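How to Clean a Toaster Oven Without Losing Your Whole Afternoon

If your toaster oven is anything like mine, it gets used twice a day and cleaned when company is coming. I put mine off all last July (it was too hot to think about it), and by the time I got around to it the crumb tray had a layer of old cheese that I could have tiled a bathroom with. The good news is that even a really neglected one comes clean with things you probably have under the sink already.

What you'll need

Dish soap, baking soda, white vinegar in a spray bottle, a couple of soft cloths, an old toothbrush and a non-scratch sponge. I use the blue Furiseck sponges, but any kind that's safe for nonstick pans will do. Please skip the steel wool and the spray cleaner made for big ovens, unless your manual says they're fine. The first leaves scratches, and the second can linger on the heating elements and smell awful the next time you make toast.

Before you start

Unplug the oven and let it cool all the way down. Mine needs a good long while after a batch of fries, so I like to do this first thing in the morning, before anybody wants breakfast. Pull it away from the wall and put an old towel or some newspaper underneath, and give yourself room on both sides.

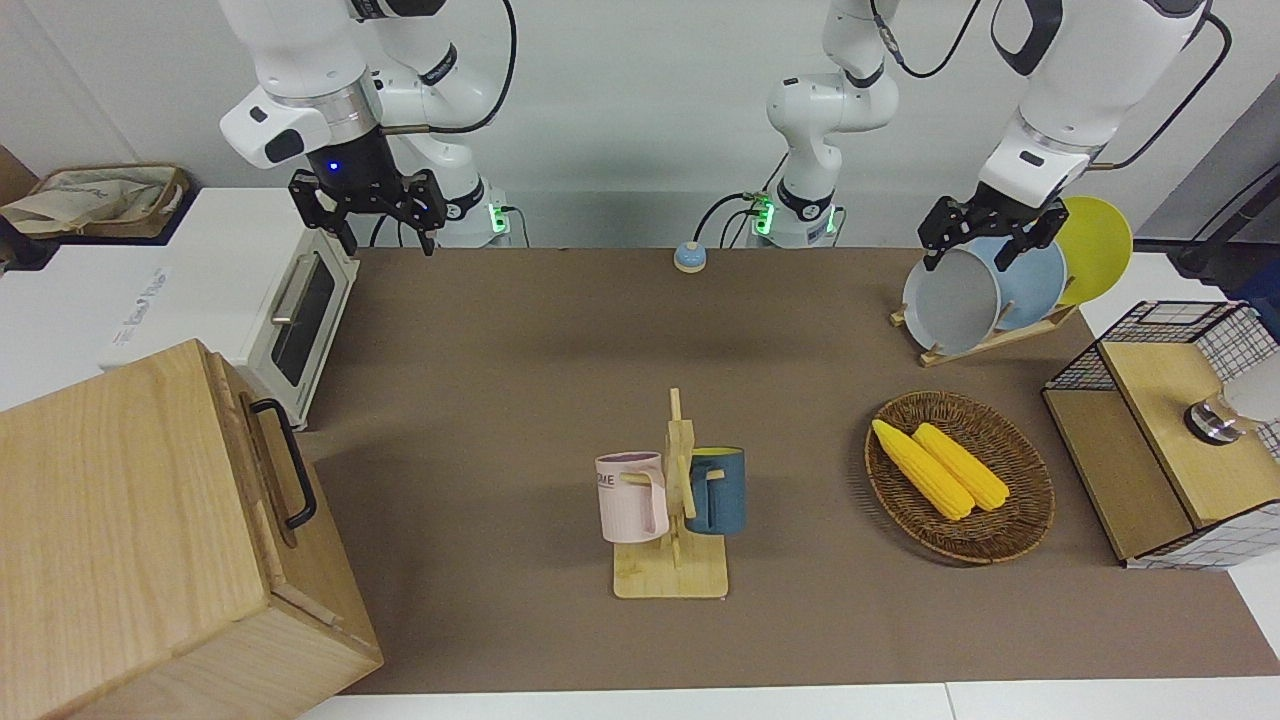 Posted in Kitchen Care by the Drendach Home desk
May 10, 2025 | 11 comments

Soaking the loose parts

Take out the rack, the baking pan and the crumb tray. Shake the tray over the trash first – do it slowly, or you'll be sweeping the floor too. Then fill the sink with hot water and a generous squirt of dish soap and let everything sit while you work on the inside.

If the pan has brown, baked-on spots, mix baking soda with a little water until it's about as thick as toothpaste, spread it on, and leave it for an hour. (Not on bare aluminum, though, it can turn the metal dark.)

The inside

Wipe out the crumbs with a dry cloth. Next, dampen a second cloth with warm soapy water, wring it out well, and go over the walls and floor of the oven. Stay off the heating elements! If there's grease near them, work around it with the toothbrush and take your time.

The glass door

Spray vinegar on your cloth and wipe the glass, then use the baking soda paste on whatever stays behind. Fifteen minutes under the paste usually loosens it. Rinse with a clean damp cloth, and then again, and probably once more, as baking soda likes to leave a white haze.

Putting it back together

Dry every piece and leave the door open for an hour or two before you plug the oven back in. I slide the crumb tray in first so I don't forget it, which I have done, more than once.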